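How to clear a table after lunch without making it a project

Posted August 26, 2024 by Dexter Barredo

There is a school of thought that says clearing a table needs no instructions. I subscribed to it for years, and in that time I chipped the rims of two good bowls and scratched a plate I was rather fond of. So, instructions.

This covers the small end of the job: a plate, a bowl and a pale tabletop that shows every crumb you've ever dropped. If you've had a dozen people over, read the Durnesthorpe long-table page first and good luck to you.
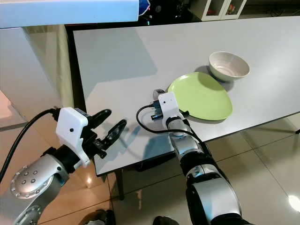
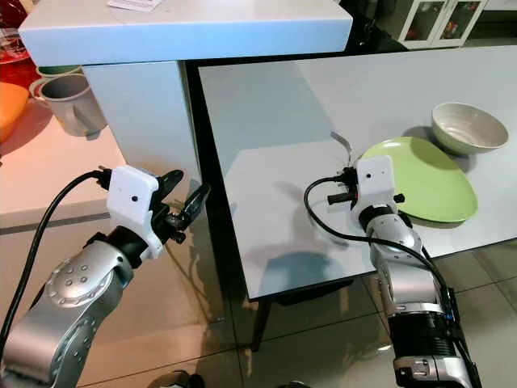 What you need

A damp cloth, wrung out properly. A dry tea towel. A bench or sink with a clear patch big enough to take what you're carrying. This last one gets skipped more than any other, and it's how people end up standing in the kitchen with full hands, moving yesterday's mail with an elbow.

Step 1. Make the landing spot

Do the bench before you touch the table. You want room for one plate and one bowl side by side. If your sink is full, empty it. Yes, now. I'll wait.

Step 2. Scrape where you sit

Scrape leftovers from the plate into the bowl while both are still on the table. Use a spoon or a rubber spatula. A knife does the job faster and leaves grey marks on a light glaze, which you will then spend an evening rubbing with bicarb. If the bowl had soup in it, scrape nothing into it and carry the two separately.

Step 3. Separate before you lift

People set bowls down half against their plates, and then pick up whichever one is nearer. The other comes along for a centimetre or two and drops. Slide the bowl clear first, with your hand low on the side of it. Then lift.

Plates come up from the near edge. Get your fingertips under the rim, thumb on top, and raise that side a little before taking the weight. A flat plate with a shallow rim likes to stick if there's anything spilled beneath it, so if it won't budge, turn it slightly and try again. Don't drag it. Whatever grit is under there will write its name across your tabletop.

Step 4. Stack, or don't

Bowl on plate is fine for a short walk. Plate on bowl is a hat, and behaves like one. My sister-in-law, Randi Hovland, carries everything one piece at a time and has never broken a dish in her life. She also takes until dinner to clear lunch. Choose your own path.

Step 5. Wipe in one direction

Start at the far side and pull the cloth towards you in straight, overlapping passes, catching the crumbs in your other hand at the edge. Going in circles gives the crumbs a nice tour of the table and leaves them on it. Fold the cloth to a clean face for the second go.

Step 6. Dry it

On a light surface, streaks only turn up when the sun hits them, generally with visitors present. Run the tea towel over it the same way you wiped. Crouch down and look along the top towards the window. Anything you missed will be obvious from there, and so will the state of your windows, but that's another page.

Don't forget the front edge. Sauce collects along it and finds your sleeve.

If it goes wrong

Sticky ring that won't shift: lay the damp cloth on it, leave it while you wash up, then wipe. Please put the scourer back.

Grey cutlery marks on the plate: bicarb and a bit of water, soft cloth, patience.

Chipped rim: retire it to the shed for screws. I have excellent screw storage.

Next up in this series is drying racks, a subject on which my household is divided. I've had the draft sitting there since April.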